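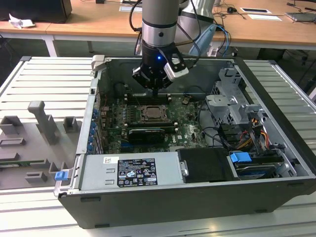
Open day at Brernholm: a Dell with its side off.

I went for the free coffee and stayed for the motherboards. Brernholm takes old office computers apart, and on open day they let you watch. 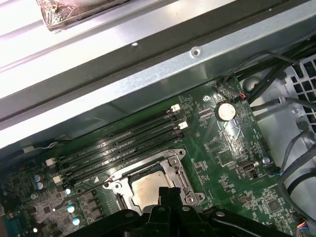
Memory is the first thing people ask about, according to Remo Kaufmann, and usually how much of it they can take home. The answer is none.

Next came processors, and a long talk on thermal paste – messier than I'd hoped.
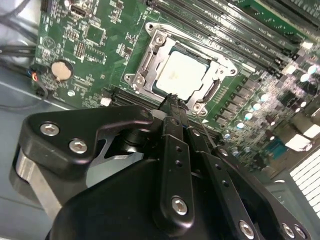
Takumi Yokoyama reckoned old paste should come off before a chip goes anywhere, and that kitchen roll was a false economy.

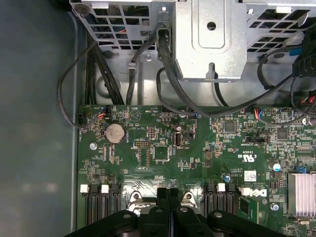 My own computer at home is 11 years old and sounds like a hairdryer. I now know what to look for in it, starting with the round silver coin-cell battery on the board. I may even change mine, in June.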